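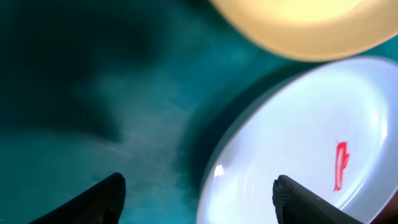
Glare and Contrast on Colored Work Surfaces

Term project report, Lighting and Vision module
Submitted in September

1. Background

Most guidance on kitchen and workshop lighting gives a target level for the work surface and says little about the surface itself. A matte white counter and a dark glossy one can receive the same light and be very different to work at. This project looked at one part of that problem: how the angle of a single lamp affects the legibility of small print placed on a colored surface.

The work was done in the basement lab of the Fultdale building, where the windows can be fully blacked out.

2. Materials

Two surface finishes were tested, one matte and one semi-gloss, both in the same mid blue-green. The panels came from Sullska, a supplier of counter samples. The lamp was a Dixit desk model with a fixed output and an adjustable arm. The reading material was a set of printed cards in gray ink on clear film, so that the surface color showed through behind the letters.

3. Method

Readers sat at a fixed chair height and read each card aloud. The lamp was set at either 30 or 66 degrees above the plane of the surface, on the side opposite the reader. Each session was limited to 20 minutes to reduce eye fatigue. Card order was shuffled between sessions. Errors and reading time were logged on paper and typed into the Sarari spreadsheet template used by the department.

Room lights stayed off during all readings. Panels were wiped with a dry cloth before each session — an early trial had shown that fingerprints on the semi-gloss finish changed the reflections enough to matter.

4. Results

On the matte panel, lamp angle made little difference to errors or reading time. On the semi-gloss panel the lower angle was clearly worse. Readers tended to tilt their heads or lean sideways to move the reflection off the text, and reading times became less consistent. At the higher angle the two finishes gave similar results.

5. Discussion

The pattern fits the simple geometry of reflection. With the lamp low and opposite the reader, the reflected light travels toward the eyes and lowers the contrast of the print. A matte finish spreads that light over many directions, and the loss at any one of them is small.

Several limits apply. Only one color was tested, and a darker panel would probably show stronger effects. Head position was not fixed, so some readers may have avoided the worst glare. The film also has a slight shine of its own, which was not measured separately.

6. Further work

A repeat with a chin rest and with cards printed on paper would separate the effect of the film from that of the panel. A second lamp on the reader's side should also be tried, as many home counters are lit from two directions.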